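How to ripen hard kiwis before guests come?

Asked by Retno Nugroho, 23 May 2014

Hello, I bought a net of kiwis at the market in Bedness and they are hard like stones. My mother-in-law visits in three days and I wish to serve them fresh, without baking. In my country we put unripe fruit inside the rice box, but I don't know if this is correct for kiwis. Last December I tried the oven at 50 degrees and they became sour and wrinkled. Please advise.

3 answers

Agbeko
Put them in a paper bag with a ripe banana or an apple and close the top. Leave it in the kitchen, not in the fridge. Mine need three or four days, so start tonight. Press softly near the stem each morning — when it gives a little, it is ready. Please don't use the oven again.

Sosex
just buy ripe ones

Delelach
I agree with the paper bag. The rice box works also, but you forget them there and then the rice smells. If one or two are still hard on the day, slice them thin and add a spoon of honey 10 minutes before serving. Tangerines are good to have on the same plate, for people who find kiwi too sour. I serve it so in my house.

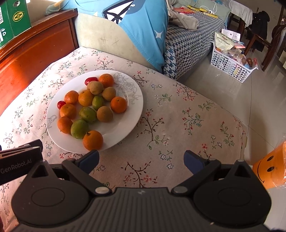

Tangerines and small brown fruit on the oval plate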